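Notes from the Packing Table

Hello again from the back bench! We've had a run of large flat parcels this spring, so I've been up to my elbows in white foam and I finally have something useful to tell you about it. A few of you wrote in after the last newsletter wanting to know what we do with the old sheets that come in around deliveries. Mostly we keep them. Foam takes up a silly amount of room, I know, but a big sheet will line a box for a framed print nicely, and the leftovers go in the corners.

I'm not fussy about looks. A bit of pen, a smudge, a dirty spot -- none of that bothers me if it's going between two layers of cardboard anyway. Crumbly edges are another story, because those little white beads get into everything (I found some in my lunch on Wed 24 May, which was a low point). So I trim the rough side first, before the sheet goes anywhere near the good stuff.

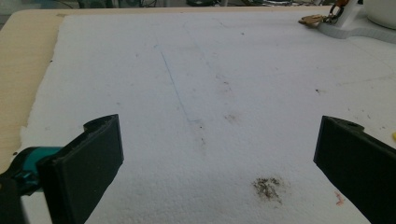

How I trim it

Lay the sheet flat on the table with the bad edge toward you. Put a long ruler 3 inches in from the worst of the tearing and run a fresh blade along it, lightly, then again a little deeper. Don't saw! Chenxi Jiang taught me to rub the cut with a barely damp cloth afterward, and it picks up most of the bits before they start floating around the room.

Any side with dirt on it faces out, toward the box. I also put a layer of tissue between the foam and whatever I'm packing, even when the sheet looks fine.

The Provport order goes out next, and Gonçalo Correia has asked for 11 boxes, all lined. If you have clean sheets at home that you'd like to be rid of, drop them by the side door any morning before noon. Big pieces only, please -- I have plenty of scraps!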